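Town Pages Help > Writing Your Community Page
4 min read

Section 3: Adding an "About Our Town" page

This section covers the page most visitors open first. It assumes you have signed in to the Pladard editor and that your town already has a home page. The sample text comes from the Lullenton page, written by Toivo Oksanen, who moved there as a boy and still lives on the same road.

Before you start

Have your town's population figure ready, along with the year it was taken. Have the name of the county too. The editor will not let you publish with the county field blank.

Creating the page

1. Open the Pages menu and choose New Page.

2. Select "About Our Town" from the list of page types. Do not pick "Visitor Guide." That type has a map block that can't be removed later.

3. Type the town name in the Title box exactly as it should appear. Lullenton's first page went up as "Lullenton Township" and the old title stayed in search results until February.

4. In the Opening box, write two or three sentences on how you came to live there. Toivo's reads: "My folks bought the feed store in Lullenton when I was in second grade. The store is gone but I never found a reason to leave."

5. Fill in the population line. Give the number and the year together, as in "Population 164 (2000 census)." If you only have the number, leave the line empty and come back to it.

6. Click Save Draft.

Note: Save Draft does not publish anything. The page stays hidden until you complete step 10.
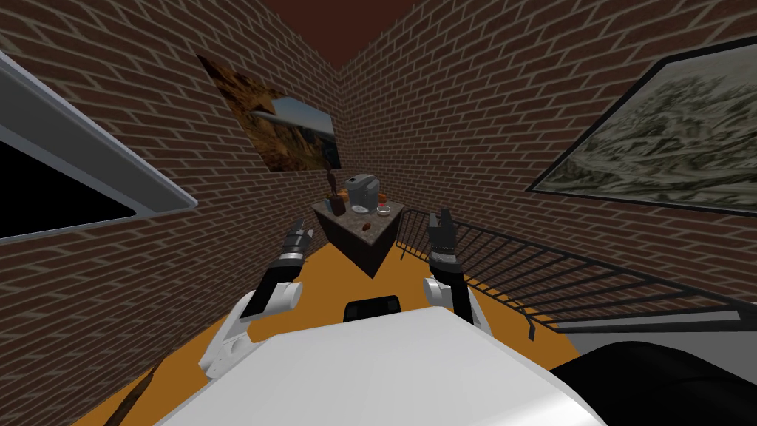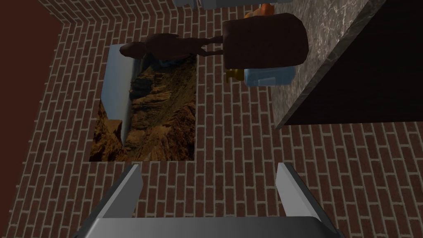
Can two people from the same town share one About page?
Each town gets a single About page, but any number of signed-in residents can edit it. The last saved version is the one visitors see.

Adding the local sections

7. Choose Add Section and pick a heading. The usual ones are Schools, Churches, Roads, and Where to Eat. You can type your own. The Dullberg page has one called Water Tower and it gets more visits than the rest of the page.

8. Write each section separately and save after each one. The editor signs you out if you leave it idle, and unsaved text is lost.

9. Check names of living people. If you mention a neighbor, ask first, and use the spelling they give you.

Caution: Deleting a section also deletes the comments under it. Comments can't be restored. If you only want a section out of sight, use Hide.

10. Click Publish. Open the page in a second window and read it through once.

Changing the page later

Use Edit on the same page. Starting a new one leaves two About pages in the county list, and Keir Drummond at the Popescu office has to merge them by hand.

Section last revised 10/15/25.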